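Teaching the new starter at Gulton, one empty bottle at a time

Jan 28, 2025

I nearly didn't get this interview at all. The woman who runs front-of-house at the Gulton office had two deliveries and a broken blind to deal with the morning I turned up, so our first chat happened on the move, with me trotting behind her and trying to write in a notebook at the same time. She asked me not to use her name ("my mum reads your stuff and she'll ring me") and I'm happy to go along with that.

She's been at Gulton seven years. The job has always been a bit of everything: parcels, meeting rooms, the kitchen, finding lost keys, and the water bottles. So many water bottles! When the Lekholm project came in last December, with its plan to automate the carrying and tidying side of the building, she figured she knew exactly how it would go.

"I thought, right, that's me done by winter," she said. "I went home and updated my resume that night. I'm not even joking."

What happened was that the people from Mazurek, who are building the system, asked her to help teach it. They gave her a hand-held gripper, a pair of fingers you work yourself, and asked her to do her ordinary jobs with that in place of her hand. Every pickup gets recorded, and the recordings are what the machine learns from.

"First day I felt like a right dill," she told me. "I'm crouched on the floor with a claw, and the courier walks in. He just put the parcel down and left."

She got the hang of it, though. She says the handles on the water jugs are easy once you stop coming at them from the side, and that the real trick is slowing down without going all stiff. Mazurek wanted around 600 recordings from her in the first stretch and she found herself getting quite competitive about it.

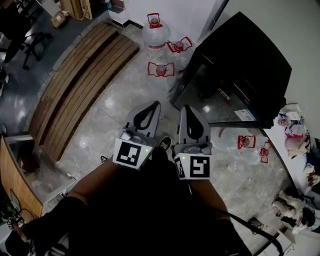
I asked whether she'd learnt anything about her own work from doing it this way, and she laughed and said her knees had. Then she had a proper think about it. "You don't notice how much you decide. I pick up a bottle and I already know where it's going, whether it's in someone's road, whether I should leave it because somebody's on a call. The claw part is the easy bit. They keep asking me why I did things, and half the time I've got to go away and work it out."

Those questions have turned into a part of the job in their own right. Two afternoons a week she now sits down with the Grokgate software, which sorts the recordings, and marks the ones that went badly. She gets paid a bit extra for those hours, and she told me she had to ask for it. (Good on her. I wrote that down and underlined it.)

Not everyone's so cheerful. One of the blokes from the storeroom joined us for a cuppa and he was pretty blunt. "They're lovely people, but I'd like it in writing," he said. "If I teach it my job, what's my job?" Gulton has told staff no positions will go in the first stage. He wants to know about the second stage, and so far he hasn't had an answer he likes.

She doesn't think he's wrong, either. She's just less worried than she was. "It can have the lifting," she said. "My back's had enough of the lifting. But I want to be the one who tells it what good looks like, and I want that to be a real job with a real title."

Has she got the title yet? "Ask me in five months."

We were interrupted then by somebody needing a meeting room unlocked, and off she went with her keys. I finished my tea and let myself out.

5 comments | Share this story

Recent stories
Who gets the quiet desk? Readers write in
My week on the early shift at a bakery
Asking for a pay rise when your job has changed
The lunchroom fridge, and how one office sorted it out

Get our newsletter in your inbox every fortnight. You can unsubscribe at any time.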